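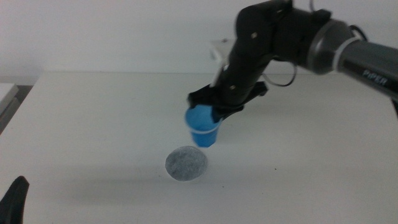

Handout 12: Setup and Care of the Tabletop Arm Cell

Course: Rindinar Automation Basics, Unit 2
Revised February 15, 2023

1. Work surface

Wipe the white top before each session. The felt pad marks the cup position. Put it back on the taught point if it has moved; the pad is soft and shifts when a cup is dragged. Replace it when the edge starts to curl.

2. Cables

Both black cable loops must stay slack through the full range of the wrist. Run joint 5 to each limit at low speed and watch the loop over the top of the wrist. A loop that goes tight before the limit is rerouted and the check is repeated. Do not tie the hanging loop to the forearm.

3. Gripper

Power off first. Check the small screws on the wrist segments and the gripper mounting plate by hand, then with the Plerkar driver. Fingers should meet evenly. Uneven wear on one finger usually means the zero is off — redo the zero before changing parts.

4. Teaching the cup point

Place the cup upright in the center of the pad. Bring the wrist down over the opening with the fingers on either side of the rim. Save the point, then save a second one straight above it. The default lift is 19 mm. Approach and leave through the upper point only. 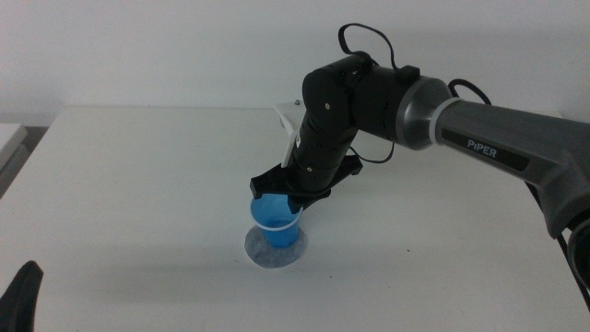 Figure 2. Gripper over the cup, fingers straddling the rim.

5. Log

Enter zero values and any screw that took more than a quarter turn in the Trerik sheet, form 1834. Cells in the Ibarra room use the same form. Full inspection is in June.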